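Clunurholm Place Names, data card

A list of small place names from the parish of Clunurholm, with their spellings in old papers and the way they are said today. 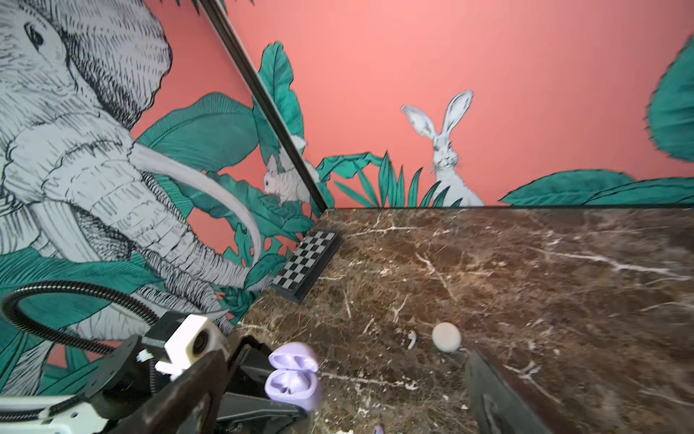 The list holds over 400 names. They are names of fields, wells, rocks, paths, bends in the river and single houses. Names of villages and main roads are left out, as the printed maps already give them well enough.

Version: third release, 17/09/2024
Format: one table, comma separated, UTF-8
Licence: free to use and change, please name the source

What is in the table

Each row is one name in one place. If two fields have the same name, they have two rows. If one field has two names, it has also two rows, and the column "same_as" connects them.

name: the form we use as the main one. It is the form most often heard, also when the older papers write it in another way.

variants: all other spellings, separated with a semicolon. The order has no meaning.

said_as: the pronunciation, written with ordinary letters. We know that a phonetic alphabet would be better. Most people who send us corrections do not read it, and we prefer to have the corrections. The stressed part is in capital letters.

kind: one of field, water, rock, path, house, other. Please do not add new kinds without asking. In the first release we had 20 of them and it was very difficult to search.

source: a short code for the paper or the conversation where the name was found. The codes are explained in the file sources.txt.

meaning: what the name probably means, if there is something to say. It is empty in many rows, and this is correct.

sure: a number from 1 to 6. One means that we have only a single weak source. Six means that the old papers and the living speakers agree completely.

Where the names come from

The oldest part is taken from the Drinda rent books, which were kept by the estate of this name on the north side of the river. The hand is clear in the first books and becomes bad later. Where a letter could be read in two ways, both readings are in "variants" with a question mark.

The second part is from the Didenko map, a hand-drawn sheet which shows the lower fields before the drainage work. It has 80 names, and many of them are found nowhere else. The sheet has no scale, so the positions of these names are only as good as the neighbour fields allow.

The third part was collected by talking with people. We asked them to walk with us where it was possible. A person who sits in a kitchen remembers the big fields, but on the path the small names come back too, for example the name of a gate or of one wet corner.

How we cleaned it

All scans were typed by hand. Then the table was loaded in Diltex, our small script for comparing spellings, and it made groups of names which look similar. Each group was read by two persons. Diltex joins too much when the names are short: it wanted to put Lenn, Lin and Line together, and they are three different places, one of them on the other side of the hill. These cases are marked with "checked" in the notes.

Double spaces and old forms of the letter s were corrected without a note. Capital letters follow the modern use.

Known problems

The west part of the parish is thin. We had only one long conversation there, and the rent books do not go so far.

Some names with "well" are perhaps not wells. In the local speech the word is also used for a place where the ground is wet in winter.

The column "meaning" in the first release contained several explanations copied from an old school booklet. They were nice stories but had no source. We removed them in the second release. If you still use the first one, please change.

Coordinates are given for the middle of the field and are rounded. For paths we give the lower end. Do not use them to decide about borders or ownership.

Names of living owners are not included. House names which contain a family name are kept only if they appear already in the rent books.

Corrections

Write which row you mean, what is wrong and how you know it. "My grandmother said it so" is a good source and gets its own code. If you can record the name said aloud, even on a telephone, it helps us much more than a new spelling.

The next release is planned for October. It will have the same columns, and the names from the east bank will be added in the same table.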